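Budgeting for the Second Station

When Bujar Softić drew up the first equipment plan for the Jatadcombe shop, the hand-held grippers took up most of the page. Everything else went under a single line marked "sundries." By July that line had been overspent twice.

The grippers are still the easy part to price. They are bought in pairs, one for each hand, and a quote from Sedach or Gosine will state what is in the box. Spare jaws are quoted separately. So are batteries, and lead times on both are longer than the sales sheet suggests. 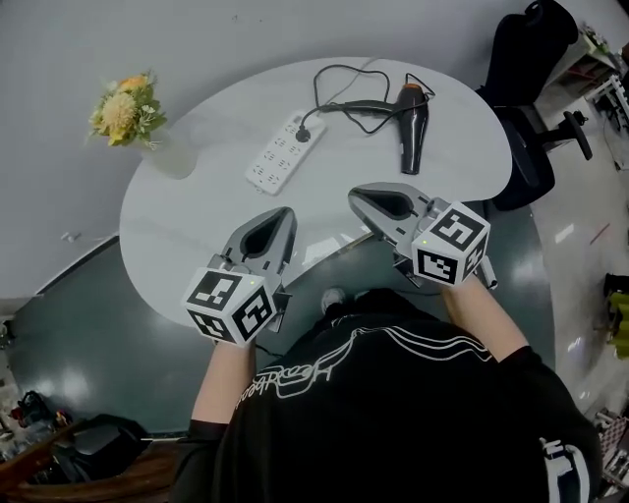

Tracking needs its own line. Marker cubes have to be mounted square and checked against a reference, and a knock that shifts one by a few millimeters can spoil a morning's recordings. Softić now budgets for 2 spare cubes per station and keeps them calibrated on the shelf.

Household goods are the other cost that gets missed. Tasks that involve cords and plugs are hard on the objects, and the plan allows $600 a year per station for replacements — more than the shop spends on software support.

Liam Tindall, who handles purchasing, argues for leasing the second station through Bouazza over 4 years. Softić would prefer to buy. The lease covers repairs but excludes the jaws, and the jaws are what wear out. Tindall's answer is that a purchased pair sitting idle during a repair costs 8 operator hours a day across two shifts.

Both versions of the budget assume the same floor space, table and storage. The Bouazza quote expires before the purchase request comes up for review, so Tindall has asked for an extension in writing.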